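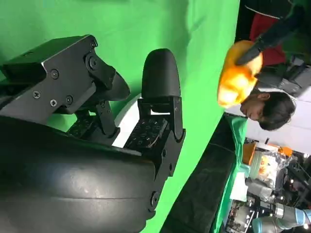

Rokero two-finger gripper with dotted pads, seen by the wrist camera. The green cloth behind it is our usual background.

Rokero Two-Finger Gripper with Wrist Camera: equipment page and trial notes

Reading time: 7 minutes

The Rokero is an electric gripper with two fingers, made for small and medium robot arms. At Dendlow we sell it, we rent it, and for this page we also tried it in our room in Dernness next to the Sharifi parallel gripper, which many of our customers already have. The trial was made by Ehsan Babaei and Zohreh Ghasemi during December. I was writing down the results and I also did some of the wiring, so the complaints about the connector are mine.

What you receive

The gripper comes with its housing closed and the fingers mounted. In the box there are also two pairs of finger pads (dotted and smooth), the camera bracket, the camera, one cable for power and signal, one separate cable for the camera, the mounting ring and a bag of screws. The power supply is not in the box. If your arm can give power at the wrist, you do not need one, but please check this before you order, as we had two returns for this reason.

The fingers are black metal, with plates and hinges that are open to the air. This is good for cleaning and for looking at the screws. It is less good if you work with thin string or with long hair on toys, which can go into the joints. The Sharifi has a closed finger and does not have this problem.

Fingers and pads

The finger does not only move straight. When the pad touches the object low down, the upper part continues to bend until it also touches. With a round object you feel the difference at once, the object sits in the hand and does not roll out to the front. The tip of each finger is rounded and smooth, and it has no pad on it. So if you want to pick a flat thing from the table with only the tips, you have little friction there. We come back to this lower on the page.

The dotted pad is the one most people should leave on. The dots are small and raised, and they give some when they are pressed. The smooth pad is better for glass and for anything with a label that you don't want to mark. Changing a pair takes a small screwdriver and a little patience. Zohreh advises to do it with the gripper off the arm, on a towel, so that the screws do not roll away.

Screws on the outer plates should be checked after the first week of use. Ours needed a small turn on one side only.

The wrist camera

The camera looks along the fingers from the wrist, so the fingers take a big part of the picture. Some customers are surprised by this on the first day. It is meant like this: the software wants to see both pads and what is between them, and for the wider view you should add a second camera somewhere fixed. If you hang a plain cloth behind the work, the black fingers are easy to separate from the background. We use green. A grey cloth was too near to the fingers in evening light, and the grasp software twice took a fold of the cloth for an edge.

The bracket has two positions. In the near position the pads are sharp and the far side of the room is soft. In the far position it is the opposite. We made all the trials in the near position. There is no click between the two, you have to tighten the bracket by hand, and after you move it the calibration must be done again.

How we compared

We put the Rokero and the Sharifi on the same arm, one after the other, with the same controller and the same program for approach. We took 22 objects from our shelf: soft toys, plastic cups, a metal spoon, a tape roll, sponges, small boxes of card and so on. The heaviest was a bag of rice of 375 grams. Every object was put down by hand in the same marked place, but not always at the same angle, because in normal work it is also not always at the same angle.

A grasp was counted as good when the object was lifted, held while the arm turned the wrist once, and put down again without falling. Ehsan counted and Zohreh placed the objects, and in the afternoon they changed.

Soft objects. The Rokero was clearly better. The fingers close around the toy and the pad holds the cloth. The Sharifi also lifted them, but when the wrist turned, the toy was hanging and swinging, and the longer ones slipped.

Cups and round things. The Rokero again, but with less distance. With thin plastic cups you must reduce the force in the settings, otherwise the cup gets folded. The factory value is too high for this, in my opinion.

Boxes of card. No difference that I could write down.

Flat and thin things. The Sharifi wins. For the spoon we made 50 tries with each gripper. The Rokero had 37 good ones, and the Sharifi dropped the spoon only a few times. The missing pad at the tip is the main cause. With a small piece of rubber tape on the tips the Rokero became better, but tape is tape, and it was coming off at the end of the day. We asked the maker if a tip cover is planned. They said they are thinking about it.

Rice bag. Both held it. The Rokero makes a small noise when it corrects the grip under weight, and it is normal.

Controllers

We ran it with our own controller box and with the software that comes from the maker. Both work. The maker's software is simpler, and you can see finger position and motor current on one page. The current is useful: when it rises before the fingers are at the expected distance, you have touched something. Our box gives the same values faster but you must write your own small program to read them.

The connector at the gripper side is the weak point of the product. It goes in with a half turn, and it is possible to think it is in when it is not. The gripper then starts, does its opening movement, and stops at the first real grasp. I lost one morning on this. Push, turn, then pull a little to check.

Mounting

Fix the ring to the arm first, then the gripper to the ring. Leave a loop in the camera cable that is long enough for a full wrist turn in both directions, and tie it to the last arm segment and not to the gripper. After mounting, let the fingers open and close without an object until the software shows "ready". Keep your hands away during this, it begins without a warning sound.

Who should take which

If your work is mostly toys, fruit, bottles, clothes or mixed household things, take the Rokero. If you are lifting spoons, cards, keys and metal plates all day, stay with the Sharifi or rent both for a month. Rental customers get the gripper already calibrated with the camera in the near position. If you want the far position, write it in the order.

Spare pads, cables and screws are on stock in Dernness. Fingers are ordered from the maker and need more time. For questions about adapters to older arms, please ask for Hamidreza Amini at the counter or by message, with the type plate of your arm.

Comments (4)

Ama Adjei
Thank you for giving the spoon result as well, most shops would leave it out. Do the dotted pads lose their dots? We do very many grasps per day on rough sponges and with our old gripper the pads were flat by spring.

Zohreh Ghasemi (Dendlow)
Hello Ama, on our pair the dots are still good after the trial, but the trial was short compared with your use. For sponges I would order one spare pair together with the gripper. You can also swap left and right, they are the same part.

Bijan Fallahi
I can confirm the thing with the connector!! Same here, and I was already blaming the controller. We put a white line with a paint pen on both halves now, when the lines meet it is closed. Is there any shorter camera cable? The one in the box is much too long for our small arm.

Hamidreza Amini (Dendlow)
The paint line is a good idea, we will do it on the rental units also. A shorter cable exists but it is not on the website yet. Send me a message and I put one aside for you.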